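22 April 2020

Lounge corner, Sadero floor – tidying and bin liners

Went through the seating corner this morning before starting on the shelves. The two armchairs stay where they are against the wall, with the round table between them. Cushions go one per chair, upright or leaning, no strong feelings either way. Carpet wants a vacuum – there are small bits on it in front of the chairs. Vacuum is still over at Barrios, so that is on tomorrow's list.

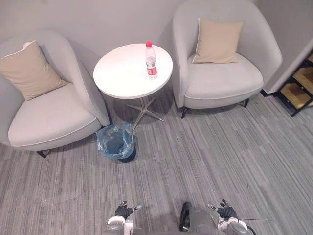

Seating corner. Bottle on the table, bin on the floor in front.

Bottle with the red cap: ask if anyone wants it, otherwise recycling.

Liners next. We are on the blue ones from Prestoveck, 78 left in the cupboard by my count. They are wide for a bin this small, so the rim has to be folded well over and there is still a lot bunched around the outside. Tried 4 ways of folding on the spare bin at my desk. Best was a deep cuff first, then the slack twisted and tucked under it. Knotting the slack works too but is a pain to undo. 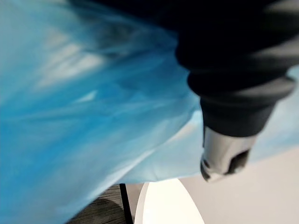
Blue film up close, lots of creases.

The film is thin and clings to itself, so open the bag fully before it goes near the bin. For the next order I would go down a size if Cemel stocks one. Need to measure the rim first. Old order sheet is in the October folder.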